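乌库拉（Ukura）康乐设施交流论坛 › 台类器材 › 采购与验收

主题：关于员工活动中心台球桌更换石板与台呢事宜的意见征集

发帖人：活动中心管理处
发表于 2020年3月1日，星期日

各位同行：

本单位活动中心现有美式台球桌一张，系早年随场地一并接收，台面为三片拼接石板。去年下半年以来，使用人员多次反映靠近底袋一侧走球偏斜，慢速球尤为明显。经初步检查，接缝处填蜡已有脱落，台呢在开球点附近磨损严重，库边弹性亦不一致。

现拟在两个方案中择一报批：

方案一，保留原桌架，由专业人员拆台、重新调平石板、填缝，更换台呢及六条库边胶条。Siregar台球服务部已出具书面报价，工料合计544元，其中不含台呢，台呢由我方自行采购。

方案二，整桌报废，另购Tratstead牌同规格球桌一张，旧桌由供货方负责拆除清运。

请有经验的单位就以下事项提供意见：原桌架是否值得保留；台呢应选羊毛混纺还是精纺无绒；调平完成后应以何种方式验收。本处须在本月内提交书面说明，烦请各位尽量写明依据。

回复 1楼
用户：平直度零点零二

楼主所述情况，首先应当排除地面沉降因素。许多单位一见走球偏斜即认定石板有问题，拆台之后才发现是桌腿下方地坪不实。建议在拆台之前，先以框式水平仪在台面四角及中央分别读数并作记录，搁置一周后复测。两次读数若有明显变化，则应先处理地面，调平石板并无意义。

关于桌架，请检查横梁与立腿的连接方式。若为螺栓连接且木料无开裂，一般可以继续使用。若为钉接加胶，经过一次拆装之后强度会有所下降，届时再谈方案二较为稳妥。

回复 2楼
用户：Jirkum俱乐部器材组

同意1楼关于先行复测的意见，但对544元的报价持保留态度。三片石板的拆装、填缝、调平，加上六条库边胶条，按正常工时核算，此价格明显偏低。请楼主核实报价单中是否写明胶条的型号与截面规格。截面规格与原库边木条不符时，鼻高会发生变化，直接影响反弹角度，后续返工的费用往往高于首次施工。

本俱乐部去年二月曾因胶条规格不符返工一次，教训较深。当时施工方坚持认为误差在允许范围之内，最后是按照采购合同附件中的鼻高数值才得以要求其免费重做。因此，请务必将鼻高数值写入合同，不可仅写“按国家及行业惯例执行”一类的笼统表述。

回复 3楼
用户：活动中心管理处（楼主）

感谢两位答复。现就有关情况补充说明如下：

一、桌架为螺栓连接，未见开裂，右侧后腿调节脚锈蚀，可以转动但较为吃力。

二、报价单中胶条一栏仅写“标准胶条六条”，未注明型号。本处将发函要求对方补充。

三、活动室位于一层，地面为水泥地坪上铺设胶垫，胶垫为三年前铺设。

回复 4楼
用户：平直度零点零二

胶垫一项须重点说明。球桌自重较大，桌腿直接压在胶垫上，胶垫会持续压缩，且四角压缩量并不相同。无论采用哪一方案，均应将桌腿落点处的胶垫裁去，使桌腿直接落于地坪，或者加垫硬质垫块。此项费用很低，却最容易被遗漏。

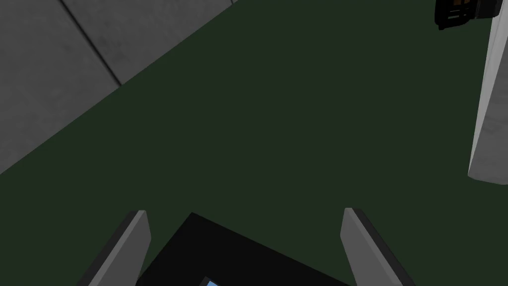

至于台呢，公共活动场所宜选用羊毛混纺品种。精纺无绒台呢球速较快，手感较好，但对粉尘和清洁频次要求较高，使用人员水平参差不齐时容易被杆头挑破。员工活动中心以日常休闲为主，无须追求比赛级球速。

回复 5楼
用户：北区文体站

对楼上关于台呢的意见，本站不能完全认同。

本站两张球桌先后使用过混纺与精纺两种台呢。混纺台呢价格较低，这一点没有争议，但起球之后走球明显变慢，使用人员随即加大出杆力量，跳球和飞球增多，库边磨损也随之加快。精纺台呢一次投入较高，更换周期却长得多，按年度摊销计算，两者差距不大。楼主如果有固定的保洁人员，完全可以考虑精纺。

另外，台呢颜色建议与室内照明一并考虑。深色台呢在色温偏低的灯光下，使用人员容易产生视觉疲劳，灯具能够更换的，应在同一预算年度内一并申报。

回复 6楼
用户：Jirkum俱乐部器材组

5楼所称“差距不大”，前提是日均使用时间较短。本俱乐部日均开台时间较长，精纺台呢的更换周期并未显著延长，破损多数出于人为原因，与材质关系有限。各单位使用强度不同，不宜以一家的经验得出普遍结论。楼主如能提供日均使用时长，讨论会更有针对性。

回复 7楼
用户：北区文体站

接受6楼关于使用强度的提醒。本站每日仅开放晚间时段，上述结论以此为限。但“破损多数出于人为原因”恰恰说明管理措施比选材更为重要。本站要求使用人员先行登记，禁止跳杆练习，禁止在台面上放置饮料和随身物品，执行以来台呢破损情况有明显改善。

回复 8楼
用户：活动中心管理处（楼主）

本中心工作日午间及晚间开放，周末全天开放。去年全年登记使用2000人次，其中台球400人次，其余为乒乓球、桌式足球及棋牌。由于登记系自愿填写，台球实际使用人次应高于登记数。

回复 9楼
用户：平直度零点零二

按此使用强度，本人仍倾向于混纺台呢，并倾向于方案一。原桌为三片石板结构，桌架完好，报废殊为可惜。新购球桌同样需要现场拼接和调平，施工人员水平若不过关，新桌照样走偏。就楼主反映的问题而言，关键在于施工质量。

验收方法供参考：

1. 调平后静置不少于一昼夜再行测量，施工当日的读数仅作参考。
2. 水平仪应沿长边、短边及两条对角线分别放置，接缝两侧须单独测量。
3. 以慢速球沿长台中线及两侧平行线往返滚动，观察末段是否偏移。
4. 台呢铺装前应对接缝进行一次中间验收，铺装之后缺陷难以察觉，责任也不易划分。

回复 10楼
用户：旧厂礼堂

本单位情况与楼主相近，但最终选择了整桌更换，现将理由列明，供楼主权衡。

维修方案须由本单位分别采购台呢、胶条并另行委托施工，涉及三份合同。出现问题时，施工方称台呢质量不佳，台呢供货方称铺装不当，双方各执一词，经办人员为此耗费大量时间。整桌采购只有一份合同，质保责任明确。从纯技术角度看，楼上各位主张维修均有道理，但单位采购还须考虑管理成本。

有一点须提醒：供货方承诺的“旧桌清运”通常仅指运至楼外，石板的最终处置费用可能另计，应在签约前书面确认。

回复 11楼
用户：Jirkum俱乐部器材组

10楼所述合同问题确实存在，但并非只能以整桌更换来解决。可要求Siregar包工包料，由其统一采购台呢并承担全部质保责任，台呢的品牌与等级由甲方指定。如此报价必然上调，但责任主体单一。楼主目前的“台呢自购”模式，恰恰是最容易产生争议的一种，建议调整。

回复 12楼
用户：旧厂礼堂

此办法可行，前提是对方愿意接受。小型服务商对甲方指定品牌往往不愿承担质保，请楼主先行询问，不宜直接写入请示。

回复 13楼
用户：活动中心管理处（楼主）

综合各位意见，本处初步处理意见如下：

先行测量台面水平并作记录，一周后复测；裁除桌腿落点处胶垫，更换右侧后腿调节脚。上述两项由本处自行完成，不列入维修合同。

同时致函Siregar，要求其按包工包料方式重新报价，注明胶条型号、截面规格及鼻高数值，并对是否接受指定台呢作出书面答复。Tratstead方面亦要求补充说明旧石板处置费用的承担方式。两份材料收齐之后再行比较，目前不作倾向性结论。

关于台呢种类，各位意见尚不一致，本处拟在询价时要求对混纺、精纺分别列价。

回复 14楼
用户：北区文体站

处理意见较为稳妥。补充一点：两次测量请由同一人员使用同一水平仪进行，测点应在台边贴纸标明，否则前后读数不具可比性。

回复 15楼
用户：平直度零点零二

附议14楼。另外，复测之前请勿移动球桌，也不要先裁胶垫，两项工作的顺序不可颠倒。13楼将二者并列叙述，容易造成误解，请楼主在工作安排中予以明确。

回复 16楼
用户：活动中心管理处（楼主）

已注意到顺序问题，工作安排中将写明“复测完成后方可裁除胶垫”。复测期间球桌暂停使用，通知已张贴于活动室门口。两家单位的答复收到后，将在本主题内继续更新。

本主题共16条回复 | 返回台类器材版面 | 版面规定：禁止发布未经核实的商业报价，禁止留存私人联系方式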